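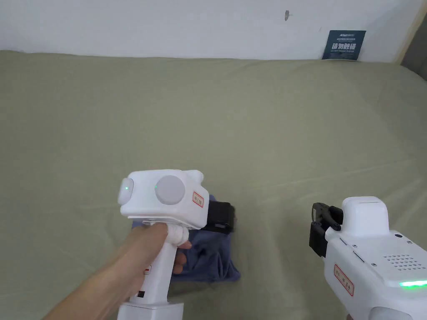 1/ How we taught a robot to fold laundry, a thread. The first step was for people to fold a great deal of laundry.

2/ The grippers in hand are the same shape as the ones on the robot. You fold, the device records, and the policy learns from your motions with no robot in the room. Our name for the method is Gineck. The name means nothing. We were tired.

3/ Main result: 733 demos recorded by hand, then 15 fine-tuning runs on the Dusar arm pair. On cloth it had never met, the policy finished a fold 19 times out of every 25 tries. Our old teleop setup (Jelten, rest in peace) got 11.

4/ What moved the number was the first pinch. Demos where the person grabbed a corner of the heap and then waited a beat before bringing in the second gripper were worth far more than the fast ones. My demos were fast. My demos have been removed.

5/ Dark knit on a plain green sheet is the easy case, and I'd like that on the record before a reviewer says it. Patterned bedding still wrecks us. Fogh, our stripes-and-florals test set, is where confidence goes to lie down.

6/ Things we tried that did nothing: a bigger model, a longer history window, a third camera, and two weeks of my life spent on a "smoothness" loss.

7/ Limits: one layer of folding, no sleeves turned inside out, no fitted sheets. I can't fold a fitted sheet either — so there's no training data to be had from me.

8/ Draft goes up 14th March. Code follows once I've taken the swearing out of the comments.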